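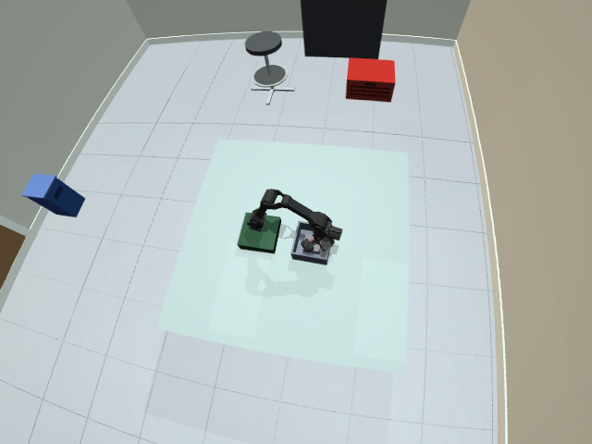
Plurkgate Masters Swim Squad
Filed under: Training Diary, Pool

Friday. In the water at 5.40, 25-metre lane, moderate chop from the aqua class. Main set was 12 x 100 on the two-minute cycle. Held pace to rep eight, then drifted four seconds. Stroke count rose from 17 to 19 per length over the same stretch – left elbow dropping again.

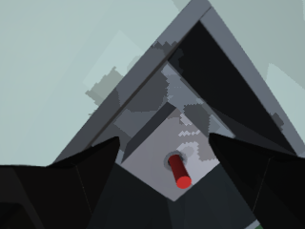

Agnes Aitken timed the last four and recorded the same drift. Total with warm-up and cool-down, 2,000 metres. Kilojoules from the watch: 1,758, a figure I don't trust. Shoulder sore afterwards, iced it. Next session I'll cut the paddles and keep the cycle at two minutes.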